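Facilities Planning, Unit 6
Shared Break Areas: Layout, Surfaces and Storage

Reading before class: Trongate fit-out manual, the chapter on amenity space. Bring the blank survey sheet from Unit 5.

This unit covers the two amenity types found on most office floors, the recreation area and the kitchenette.
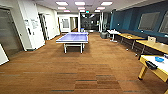
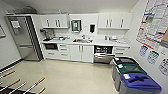

6.1 Zoning

A break area is planned as a set of zones, each with its own noise level, floor load and cleaning schedule. The survey sheet uses four: active play, seating, food preparation, and storage. Zones are drawn on the plan before any furniture is placed, and each is given a single floor finish where the budget allows. Active play and seating can share a finish. In the recreation room the ping pong table stands on the same brown carpet tile as the wood-grain tables and the long dark bench along the teal wall, so the boundary between the two zones is set by furniture alone. The kitchenette has a glossy cream floor and is recorded as a separate zone on that basis.

6.2 Floor finishes

Carpet tile lowers impact noise and can be replaced one unit at a time. It holds crumbs and liquid, and should stop short of any sink or coffee point. Where carpet meets a hard floor, specify a transition strip and note the height difference in millimeters on the plan.

Hard floors in food areas are rated for slip resistance and for cleaning. A high-gloss finish shows scuffs and standing water early — useful to the cleaning crew, less so to the people who have to look at it at 4 p.m. Mark the finish on the sheet as matte, satin or gloss.

6.3 Play clearance

Clearance is measured from the edge of the table, never from the net. Record the end clearance and the side clearance separately. If seating lies inside the play zone, record the gap between the playing surface and the nearest seat, and mark it as shared. Shared clearance is acceptable for casual use. Stray balls will end up under adjacent furniture, as two small white ones have under the rectangular tables by the bench, and open legs make them easier to retrieve than solid bases do. Enter the base type for every table on the sheet: pedestal, four-leg, or panel.

6.4 Kitchenette counter

Read the counter from one end to the other and divide it into wet, dry and appliance sections. A center sink splits the dry section in two. This suits two users at once but shortens the longest clear run. For the coursework, clear run means counter length free of appliances, sink and permanently stored items.

The coffee machine at the far left end of the counter is classed as appliance section. The small containers and dishes next to it count against the clear run only if they are kept there permanently.

Upper cabinets are entered by bank, with the number of doors and the handle type. Wall-mounted items between banks, such as screens, dispensers and outlets, go in the fixtures column.

6.5 Storage above appliances

Items on top of a refrigerator are listed as informal storage. Check the manufacturer's ventilation clearance before approving it. Berkix and Trunar units are treated separately in Appendix C.

Coursework

Survey one break area of your choice. Submit a plan at a scale of 1:40, the completed sheet, and a written note of no more than 706 words. Plans without a zone key lose 30 percent of the mark. Due at the end of August.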